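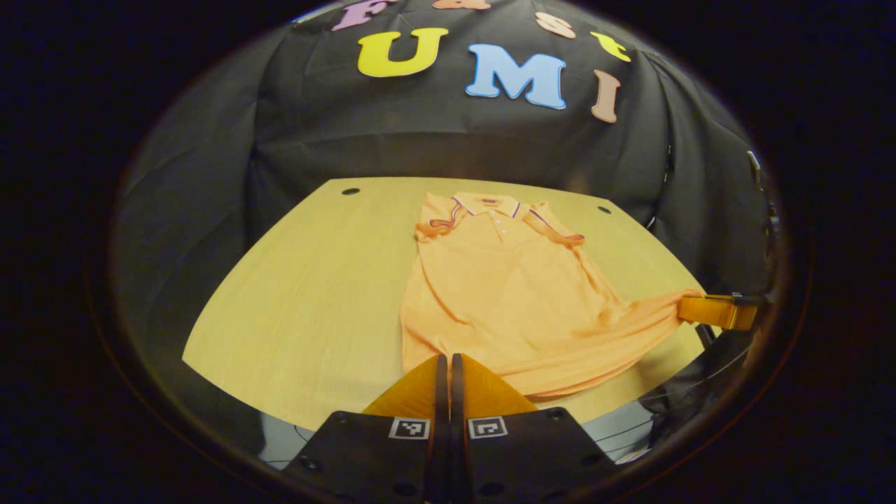

*Orange polo shirt on the wooden table, grippers at the hem.*

**Vididgate** is the nickname for a grip fault in the Zondine shirt-folding program, first written up in April 2021. I keep this entry going, so forgive the odd opinion!

## The fault

The fingers closed on a hem, the force reading stuck at its last value, and the jaws went on squeezing. Of 1016 logged folds, 666 were later marked suspect – a horrible number to type. Most ended in a pinched crease. A few tore stitching, and one trapped a fingertip at the Walow workshop (bruised, thankfully nothing worse).

## Cause

Nkosi, the firm behind the control board, traced it to a counter that overflowed after roughly 300 grips. Restarting cleared it, so we all kept restarting and missed the pattern for months.

## Fix

A patch came in November, along with a hard limit on closing force. I still keep my hands well back from the hem.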